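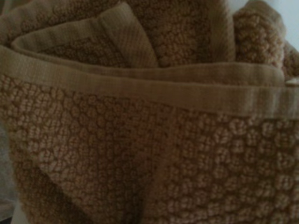 Linen and Laundry Team | Cirau Guest House, Bragança

Towels: the tan set

We changed the bathroom towels over in June. The old ones were white, flat and past their best, and a fair number had gone grey at the hems. The replacements are tan with a pebbled pile. This page is for the people who fold them and anyone who has asked at the desk what they are.

The bath towel, close up. The pile is made of small rounded clusters of loops with darker lines between them. The flat woven strip is the border, and it has a fine rib running along it.

Folded, with the border along the top edge. You can see a second border strip on the layer behind it.

What we bought

The order was 68 bath towels and 40 hand towels, all in the same tan. They came from Zolline under order number 2844. Bath mats were not part of it and we are keeping the ones we have until they wear out. The old white towels have been cut down for cleaning cloths, apart from a few that went to the garden store for drying off chairs.

Washing

Wash the tan towels on their own. They shed a lot for the first three or four washes and the fluff gets into everything, sheets especially. Forty degrees is enough for normal use. Use half the usual measure of powder and no softener. Softener flattens the loops and the towels stop drying people properly, as we found with the last lot.

Shake each towel out before it goes in the dryer. Medium heat, and take them out as soon as the drum stops. If the weather is good they can go on the lines behind the kitchen, but bring them in before they go stiff and give them ten minutes in the dryer afterwards.

Do not iron them. Do not iron the border either, even if it has puckered a bit. Pull it straight by hand while the towel is still warm.

Folding

Bath towels are folded in half lengthways, in half again, then in three. The folded edge faces out on the shelf and the ends go to the back. Hand towels are folded in three lengthways and then in half. Please stop rolling them. The rolled ones looked nice but fell off the rail in the smaller bathrooms.

Pulled loops

With this sort of pile a loop will catch now and then, mostly on watch straps and zips. Snip it level with small scissors and leave the rest alone. Pulling it will open up a line across the towel. Anything with a hole or a torn border goes in the blue crate by the door.

Storage

Bath towels are on the two middle shelves of the linen room, hand towels on the shelf above. Spares are in the tall cupboard on the first floor. The key is number 83 on the board.

Stock is checked every Tuesday before the sheets go out. Questions about towels, or missing ones, to Anas Naciri in the linen room, mornings only.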